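Search this site Search Menu

Questions and answers about recording examples for the sorting task

29 Jan 2023
By the Brorkham data desk

We receive many similar letters from people who want to record for us, or who use our examples for their own training. We collected the answers on one page. If something is still not clear after reading, please write to us, and we will try to add it.

What is an example?

For us, one example is one complete attempt at the task, from the first movement of the arms until the operator presses the end pedal. We also call it an episode. It contains the joint positions, the gripper opening, the commands of the operator and the video from all cameras. If one of these is missing, we do not call it an example and it goes to a separate folder.

Which task do you record now?

The current set is called Drirnanow. Toy bricks lie mixed on the work surface, and the two arms must put them in the bins by color. We chose big bricks because our grippers have only two fingers and small bricks gave us much trouble in October. The set has 799 accepted episodes at this moment. We plan to add more with different starting positions, because the learned policy is still weak when bricks touch each other.

Does one color always go to the same bin?

Inside one episode, yes. Before the recording, the operator gets a short card which says the color for each bin. The card changes between sessions, so that the model does not learn only "blue is right" and nothing more. In the wrist view you can follow one sorting order, with green bricks in the middle compartment and a blue one in the compartment to the right of it, while the other gripper holds a red brick.
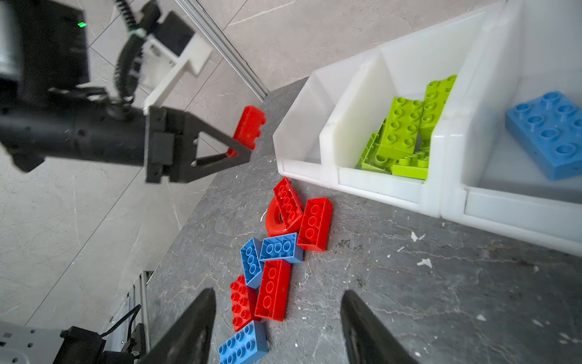

How long does a new operator need to practice before the episodes are accepted?

Most people need 4 practice sessions. We look at the last session together, and if the movements are calm and the bricks are not pushed around too much, the next session counts for the set. Some operators with experience from video games are faster in the beginning, but they also move too quickly, and we must ask them to slow down.

How do the operators control the arms?

They hold two smaller arms, called leaders, and the big arms follow. The operator sits outside the cell and sees the work surface directly. We tried once with screens only. It was possible, but the grasps became less exact and the operators were tired after a short time, so we returned to direct view.

What happens if a brick falls?

Please continue. Pick it up again if an arm can reach it, and finish the episode as normal. A model which has seen only perfect grasps does not know what to do after a bad one. We mark such episodes with the word "recovery", and we have 167 of them in the set. Do not drop bricks on purpose – the movement looks different, and our reviewers usually notice it.

Must both arms work at the same time?

No, but it is welcome. One arm can place a brick while the other one goes to the next. For example, in the overview below the right arm holds a blue brick over the bin on the right, and the left gripper is already beside a small red brick. Beginners often move one arm and then the other, and this is also accepted. Only keep the arms from crossing over the middle at the same moment, or the safety stop will end the episode.

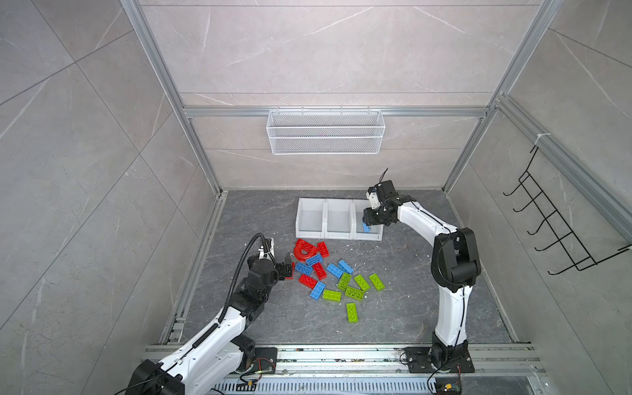 Why do you reject an episode?

The most common reason is a missing piece of video, when one camera stops sending for a moment. After this comes a brick in the wrong bin at the end, and then long pauses in which both arms stand still. Each episode is watched by one reviewer at double speed. The operator gets a short note about the reason, and the rejected episode is kept but not used for training.

How do you arrange the bricks before the start?

We pour them from a cup and do not touch them after. In the first weeks the operators placed them by hand, and without wanting it they left nice gaps for the fingers. The model then failed on a real pile. If a brick rolls out of reach, you may push it back before you start the recording, not during it.

In what format can I get the data?

We give one file for each episode, with the video stored separately. The tool Trorkach reads both and shows them on one time line. It also can cut the pauses, but please keep the original, because the cut version has wrong time stamps in a few places. We are working on this.

Can I record on my own cell and send you the episodes?

Yes, if your arms are of the same type and your cameras are mounted in the same positions. Mancuso already does this from their own room and sends us a package every 7 days. Write to us first, and we will send the mounting drawing and the calibration sheet. Without the calibration sheet we cannot use the episodes.

Comments (3)

gripfan_east: Thank you for the answer about recovery episodes. We always deleted ours. Is there a minimum share you recommend?

Brorkham data desk: We do not have a fixed share. Keep all the natural ones and look at the result after training.

lowtorque: The calibration sheet I received has the old camera height on page two. Can you check it please?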